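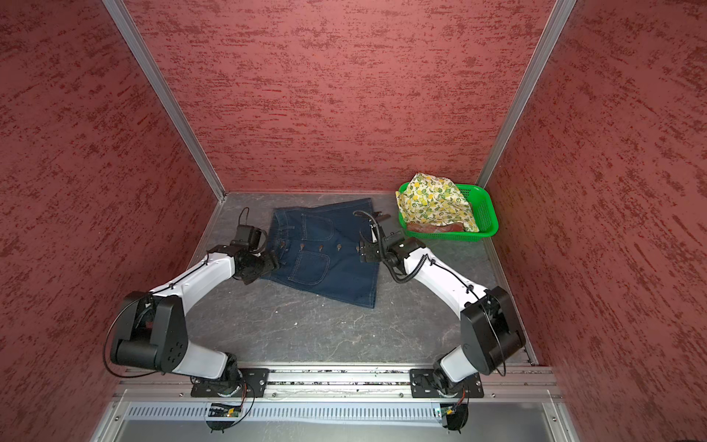

A gripper is only as good as the worst thing you ask it to pick up, Telma Quiroga told me on my first morning at Widcombe, and she said it so cheerfully that I wrote it down before I had my coat off. I had asked her, fairly innocently I thought, which of the claws on her shelf was the best one. She went on for quite a while after that (she is wonderful company and doesn't mind an interruption), and most of what she said was about cloth.

Cloth is a miserable thing for a robot. A box stays a box when you pinch it, but a skirt folds up on itself, slides, hides its own hem and generally has ideas. Denim is kinder than most, being stiff, though the buttons and the patch pockets make thick places that a claw has to open wide for. Thin printed cotton is at the other end of things, and Telma keeps plenty of both on hand, because a pair of fingers that does well with one will often make a fool of itself with the other.

The workshop had two sets of fingers to compare that month, both made to bolt onto the same small white arms. The Tirholm pair is hard and narrow at the tip, and closes with a snap you can hear from the hallway. The Bistum pair is wider and has a soft pad glued inside each finger, and it takes its time. Florencia Herrera, who runs the trials with Telma, is a Bistum person through and through. Telma likes the Tirholm. They have been having this argument since May and I don't believe either of them wants it to stop!

What they do about it is sensible enough. Each pair gets 30 tries at lifting a waistband, 30 at a hem, and 30 at pulling something out of a basket, and then the fingers come off and the other ones go on. Changing them over takes 15 minutes if the screws behave. Florencia counts a lift as good when the cloth comes clear of the floor and stays up until she has said the word "marmalade" at an ordinary pace, a habit left over from a week when the timer was broken.

By the afternoon I was allowed to drive. You move a pair of handles and the arms follow along, a hair behind you, and I can report that the first thing you learn is how much of your own laundry you do by feel. I came down on a waistband with the Tirholm fingers and shoved it neatly across the floor. Then I did it again. Florencia reached over and tipped my wrist so that one finger went in flat, underneath, like a spatula, and up it came. With the Bistum fingers I got the waistband on my first go, which pleased her no end, but the pads were too thick to get under a hem, and there Telma had her revenge.

The numbers, when they had them, were closer than either had hoped. Out of nearly 400 lifts the two pairs finished 43 apart, with the Bistum ahead, almost all of that lead coming from the basket. Telma pointed out that nobody washes only the things in baskets. Florencia pointed out that she had been using the same Tirholm tips all spring and they were due for a file.

A third pair is on its way from Riquelme, with one hard finger and one soft, and I have been invited back to try it. Telma has already set aside the slipperiest blouse she owns for the occasion, and Florencia says she'll bring a better one.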